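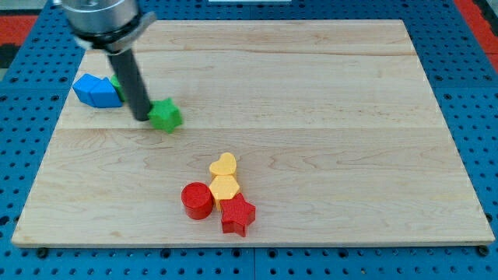
Maple board on the blue pegboard, toy blocks on top.

14 shares | 3 comments

I bought the Zaugg board oil in November after my old bottle of mineral oil ran out. It comes in a 300 ml bottle and a 500 ml bottle. I got the small one for 11 dollars.

The oil is thin and spreads easily with a cotton rag. I put on one coat in the evening, left it overnight and wiped off the extra at 9 in the morning. Maple doesn't soak up much, so a second coat was enough. My walnut board needed four.

There is a faint lemon smell for a day or so. The finish is dull, with no shine, and water beads on it for two weeks before it needs doing again. The Toneta wax I used last year held up longer but left a sticky film in warm weather.

My complaint is the cap. It drips down the side every time, and the label is already peeling. Keep a paper towel under it.

I would buy it again in the bigger size. Four stars.

Maribeth Ignacio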